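Lundeo wants you to go outside, but only a bit

Azucena Ventura has walked past the same bus shelter in Lorkdale so often this year that a man who waits there has started saying good morning to her. She is testing whether a cartoon otter will appear behind it. On most days it does.

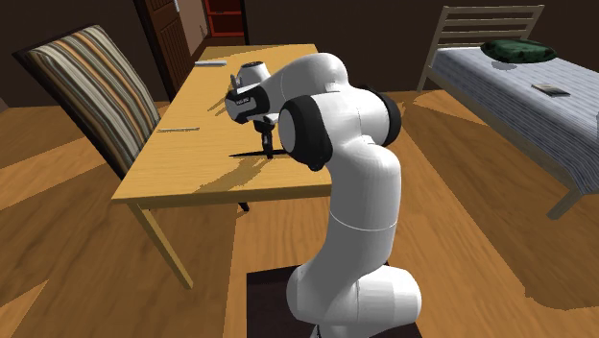
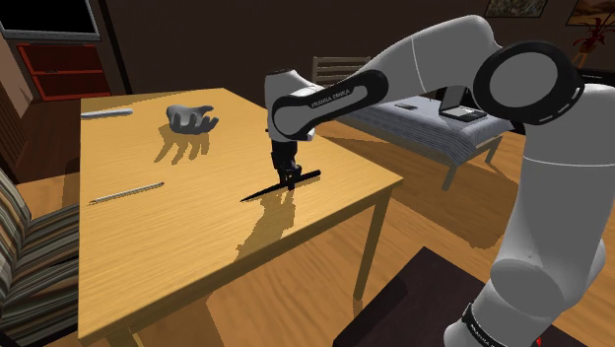 Ventura is the lead designer of Lundeo, a walking game for phones made by Grolano, a studio of six people above a carpet shop. You walk, the map fills in, and small animals turn up asking for favours. It has been in open testing since the spring and comes to both main app stores in July, if the battery problem behaves.

"It's a game about going to the shops," she says. "I pitched it like that once, to people with money, and they went very quiet. So now I say it's about exploring. But it's the shops."

The battery problem is the reason I'm meeting her somewhere with plug sockets. An early build of Lundeo could flatten a full phone before lunch, which is awkward for a game played a long way from home. One tester rang the studio from a phone box to complain. Ventura was impressed he'd found one that worked.

"We were asking the phone where it was every couple of seconds, like a worried parent. Now we ask less often and guess in between. Sometimes the guess puts you in the canal. We're working on the canal."

The test map covers Lorkdale and has 412 stopping places, all checked on foot. Other studios buy in their locations by the thousand. Grolano tried that, and found that the list it bought had put a treasure chest in the waiting room of a dentist. The dentist was fairly nice about it, Ventura says, the first time.

Her last job was at Robichaud, where she spent two years on a farming game that never came out. She can still describe its turnip system in detail, and does, for longer than I had planned. What she took from it was a dislike of timers. Nothing in Lundeo withers if you ignore it. The otter will wait. There are no streaks either, and no message at nine in the evening telling you that your badger is sad.

I ask how a free game without any of that makes money.

"Hats," she says.

Hats for the animals?

"For the animals, yes. You don't get a hat. We did think about it."

The open test is capped at 1,000 players and has been full for weeks. Android owners make up most of them, and an iPhone build is promised before launch. A new version goes out every Wednesday, with notes written by whoever broke the most things in the last one. Ventura has written the past three.

She checks her phone as we leave. It has her standing in the canal.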